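Procès-verbal de la demi-finale

Le Comité des compétitions de Lasberg, réuni le vendredi à la mi-temps, constate ce qui suit.

Le club de Brornley, fondé en 1864, menait de deux buts devant 1117 spectateurs. Son capitaine, Sherif Ouali, a demandé que l'horloge du stade fût arrêtée. Interrogé sur ses motifs, il a répondu que son père entrait toujours par la porte nord à la 30e minute, et qu'il ne l'avait pas vu.

Le Comité a rappelé que M. Ouali père était décédé en novembre. Le capitaine en a pris acte — sans retirer sa demande.

L'arbitre, consulté, n'a trouvé aucun article applicable. Les joueurs de Younis, de leur propre initiative, se sont assis sur la pelouse.

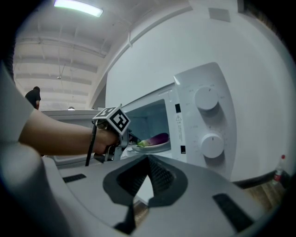

L'horloge est demeurée immobile pendant quatre minutes. La porte nord a été ouverte, puis refermée par le délégué. Le jeu a repris sur une touche en faveur de Younis, qui l'a rendue.

Score final : deux à un. Aucune réserve n'a été déposée.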